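Print | E-mail this post

Posted in June by Vilho Miettinen

The bread that wouldn't rise (and the neighbour who knew why)

I've been baking my own bread for long enough now that I should be past disasters, but moving house has a way of putting you back in first grade. We shifted over to Wiltden at the tail end of winter, and every single loaf I made in the first month came out like a curling stone. Same flour, same starter, same battered old bowl. My partner was very kind about it and ate a lot of toast.

I blamed the oven first, because who wouldn't? It's a Zoseck, older than our marriage, and the dial has been rubbed so clean that you set it by feel. So I bought a thermometer, hung it off the middle rack and found out the thing was running perfectly fine. Then I blamed the water. Then the altitude, which was a bit rich considering we'd moved downhill.

In the end it was the woman across the lane who sorted me out. She runs a little bakery called Çınar, two blocks over, and she came by to return a parcel and saw me glaring at a bowl of dough on the counter at 7 in the morning. She stuck a finger in it and said, "It's freezing, love. It's still asleep." Our old kitchen had a boiler in the cupboard and this one doesn't, and that was the whole mystery.

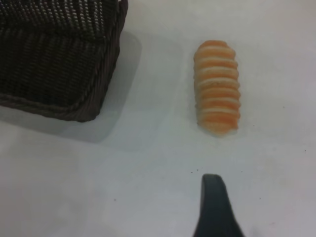
A bread roll and the corner of a dark wicker basket.

So now the dough gets an overnight spot on top of the hot water tank, wrapped in a tea towel, and I leave it a good deal longer than the book says to. I've also gone back to making rolls instead of big loaves, at least until my confidence recovers. They're so forgiving! You shape them, you let them puff up, and if one looks like a potato you just eat that one yourself before anybody comes to the table.

Here's what I use at the moment, for anyone who asked last time (sorry, I did mean to answer the comments):

200 grams of ripe starter, a bit more than I used to put in. Enough strong white flour to make a soft dough with a splash of milk, a spoonful of honey and a good pinch of salt. I don't knead it, I just give it a few folds whenever I walk past – five or so over the evening – and then off it goes to bed. In the morning I shape it, wait, and bake until the bottoms sound hollow.

The honey comes from Gusora, which is a farm stand out on the county road with an honour box and a very bossy goose. It's dark and a bit smoky. Regular honey does the job too, but I've gotten snobby.

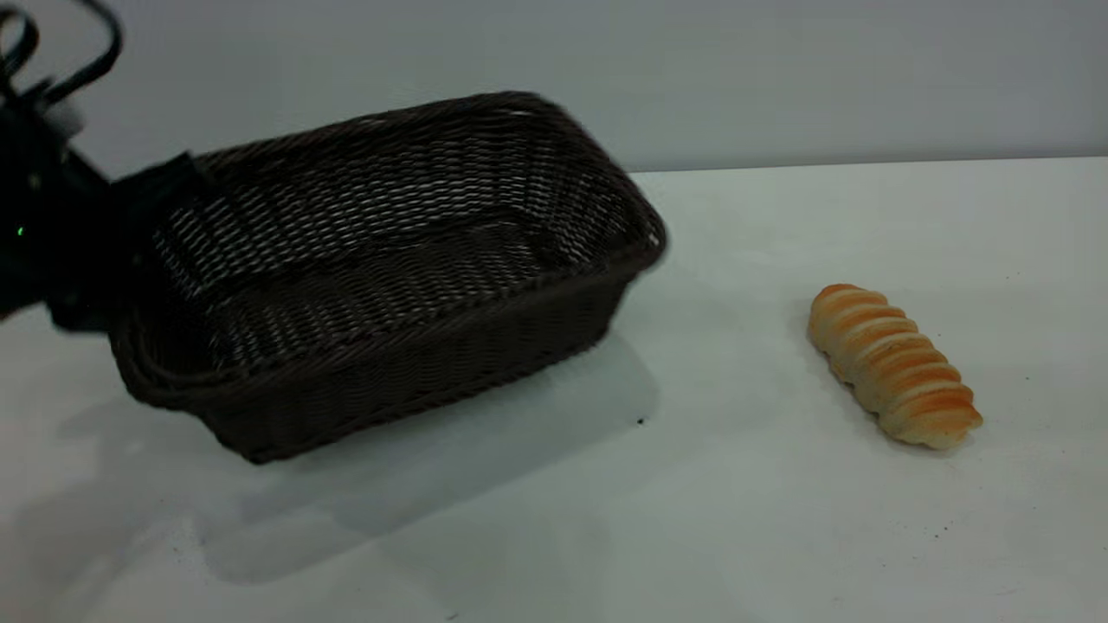 The other thing I've learned is how much of my baking was really habit. I never once checked the temperature of the dough in the old place, I just knew by the colour of the light in the window when it was time to turn the oven on. You can't pack that in a box. I'm getting a new set of habits going here, slowly, and some of them involve wearing a toque in my own kitchen until ten o'clock.

I also went for a snoop around Çınar, by the way, and her rye is something else altogether. Dense and sour, with a crust you have to negotiate with. She won't tell me what's in it apart from "time," and I've been trying to wear her down with jars of rhubarb jam. So far I'm four jars in and all I've got is that there's cold coffee in the dough. I'm going to give it a try next weekend and will report back, unless it's awful, in which case we won't speak of it.

Print | E-mail this post

Recent posts
Rhubarb jam, the lazy way
Boxes, boxes and one missing kettle
What I grew in 108 flower pots
My starter turns five
The goose at the farm stand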